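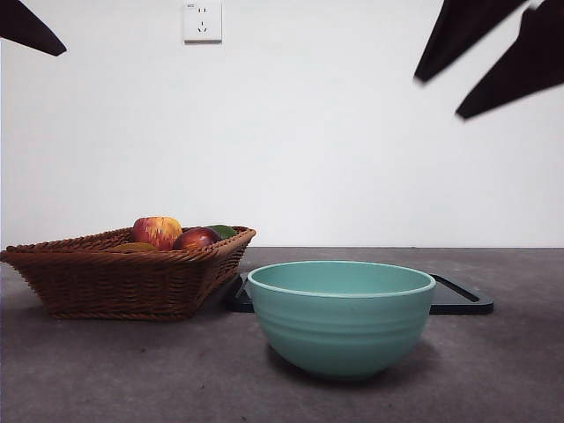
Fruit in the wicker basket on the gray tabletop, next to the black tray.

Fruit baskets are back on the second floor

The fruit basket has returned to the Windska kitchen as of this week. Deliveries come in on Monday and Thursday mornings, and anyone working in the building is welcome to help themselves.

Farzana Herath is looking after the order this year. She has moved it from Lennox to Verer, a smaller grocer that lets us change quantities the day before. Apples were the first to go last year – the kitchen went through 2,389 of them by the end of August – so there will be more of those and fewer grapefruit.

A few things to know. Fruit is rinsed before it goes out, but please give yours another rinse at the sink. Take what you plan to eat that day. If a piece is bruised or soft, put it in the compost pail under the counter and don't leave it with the rest, as one bad apple will spot the others by the next morning. Bananas will be kept on the windowsill, away from the basket, because they ripen everything near them.

The basket itself is woven and doesn't do well with water. If juice gets on it, wipe it with a damp cloth and let it air out – no dishwasher, please. The last one came apart at the rim after two trips through.

Requests for the next order can go on the sheet by the fridge. Junpei Takeda has already asked for pears. Farzana will pick up the sheet at noon on the day before each delivery.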